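Search this diary Go
2 min read

2019-09-15

Processor day! I have been looking forward to this since April, when the old tower from Thiele finally got its own corner of the bench, and I was up far too early for it.

I do love this part of a computer. All those tiny gold pins packed into one little square, and the chip has to go down flat on top of them with no sliding and no second guesses. I read the Rondico booklet through again over breakfast (page 47 has the socket drawing, and I could nearly sketch it from memory now) and then made myself finish my coffee before touching a thing.

Such a pretty board, too – green all over, with its little printed names everywhere. BEEP is still my favorite!

Tomorrow the cooler, if the parcel from Breteston turns up. It was 115 with postage, and I have asked them twice where it is.

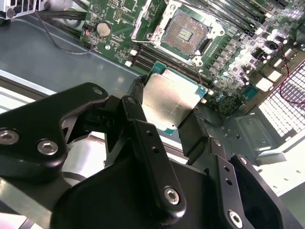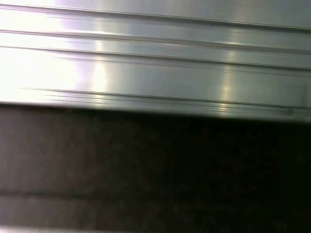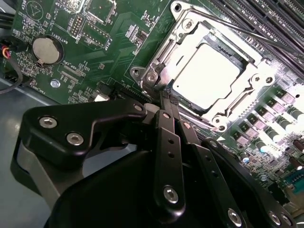 First one: the chip just off the open socket. Last one: the chip inside its metal frame, battery over on the left.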